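Navarrete Countertop Drawer Cabinet and Accessories: Frequently Asked Questions
Last updated 2022-03-21

What does item 857 include?
The cabinet, one drawer and one black metal bar handle, fitted. The mug tree, dish rack and wicker basket are sold separately. Mugs, plates and food are not supplied.

Can I store dry goods directly in the drawer?
Boxed or wrapped goods, yes. The interior is bare wood. Loose tea, coffee and spices leave odors that are hard to remove.

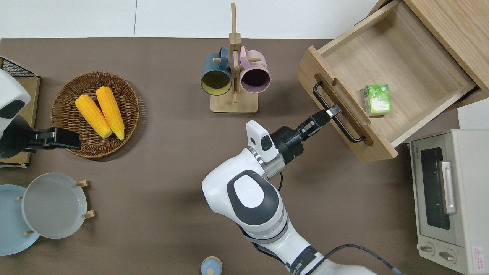 Drawer pulled out, with a small green box lying on the drawer bottom.

The drawer sticks. What should I do?
Empty it, take it out and wipe the sides with a dry cloth. If it still binds, rub a little candle wax along the lower edges. Do not use cooking oil.

How is the handle attached?
With two screws from inside the front panel. Tighten by hand with a screwdriver. A power driver can strip the wood.

Where should the mug tree stand?
On a flat surface, clear of the full travel of the drawer. Hang the first two mugs on opposite sides of the post. Mugs with very thick handles may not seat fully on the pegs.

Can plates of different colors or makes share the dish rack?
Yes, if they are close in diameter. Load from the back and unload from the front. Lift each plate straight up by the rim until it clears the rack.

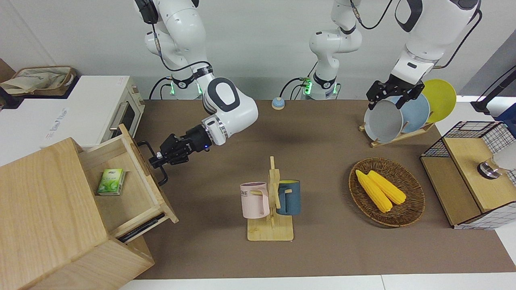 Mug tree in the foreground, wicker basket beside it, plates upright in the wooden dish rack.

Is the wicker basket suitable for fresh produce?
For whole, dry produce such as corn on the cob, onions or squash. Wash the produce after storage. The basket should not be soaked; brush out crumbs and wipe with a damp cloth.

How often should the wood be oiled?
Every 6 months, with food-safe mineral oil. Let the pieces stand for 23 hours before use. Do not oil the drawer sides.

Are replacement parts available?
Handles, screws and pegs can be ordered from the Trarnbridge warehouse. Quote the item number. Parts questions go to Renata Cáceres, returns to Agustina Gallardo.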